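Saton Street Open House: The Bedrooms

Posted by Cyril Naylor, June 3, 2025

I was told the theme for this year's house gallery was "colour without fear". I have heard that one before. In February it was "quiet rooms", and we got 17 shades of oatmeal and a cushion with a word on it. So I went through the Nunham end of the street with low expectations and a notebook.

The organisers say a printed quilt will "finish" any bedroom. I have my doubts. Most of them finish a bedroom the way a brass band finishes a conversation, and the ones sold as sets tend to look tired by the second winter. A bold floral also has to be lived with at six in the morning, when no one has asked for peonies.

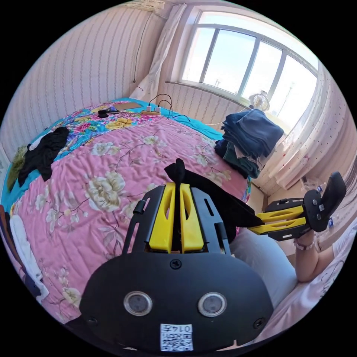 Pink quilt with pale peony-like blossoms and a turquoise-blue band of smaller flowers. Black cloth over the pink.

I came prepared to dislike the join, where the pink gives way to turquoise. Two loud colours on one bed is usually one too many. I still wouldn't buy it, but the cream and yellow in the big blossoms keeps the pink from going sugary, and I'll take a few wrinkles over the ironed-flat look you get in the Pettigrew catalogue. Nobody sleeps in those beds.

My neighbour at number 45 disagrees with me and says the turquoise is the only part worth having. She also painted her hallway tangerine, so weigh that as you like.

The Terent Road houses go up next, all 13 of them. The theme there is "natural texture". I expect jute.

Comments are open below, to a limit of 1000 characters. Please stick to the rooms.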